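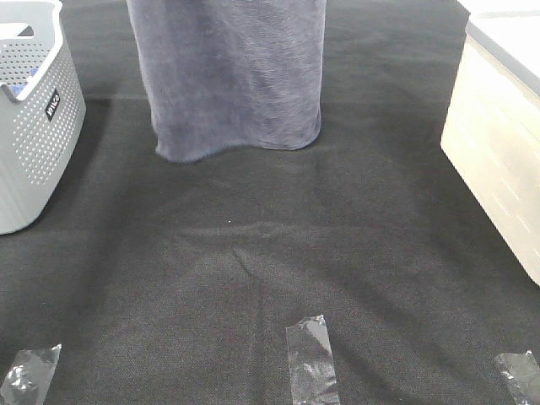 Posted by the author on Wednesday, May 11, 2022
Filed under: Laundry, Storage

I've been putting off the linen shelf since March. It got to where I couldn't pull out a washcloth without everything above it coming down, so on Sunday I went through the lot.

The gray basket with the holes stays. Air gets through the sides and it has a cutout to grab it by. The cream box is going to hold the spare sheets. I had planned to buy a matching set from Lolar, but they wanted more for 3 bins than I paid for the towels.

I ended up keeping 12 towels. The thin ones went in the rag bag, plus two Floretti bath sheets that never did dry anybody. I don't use fabric softener on towels anymore. It leaves a coating and they stop soaking up water. A bit less detergent and an extra rinse does more for them.

Folding is where I always lose time. I lay each towel out flat first and smooth it toward the corners, then fold it in thirds the long way and in half twice. If the hem is crooked at the start, the whole stack leans.

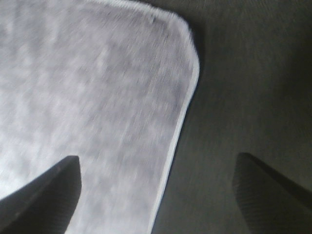

Flusell wrote: I quit folding mine and roll them. They stand up in a deep basket and you can take one without wrecking the rest. Thirds never worked on my shelves, too shallow.

I may try rolling the hand towels. The bath towels are too bulky for it, and I've got the shelf depth. Sheets are next.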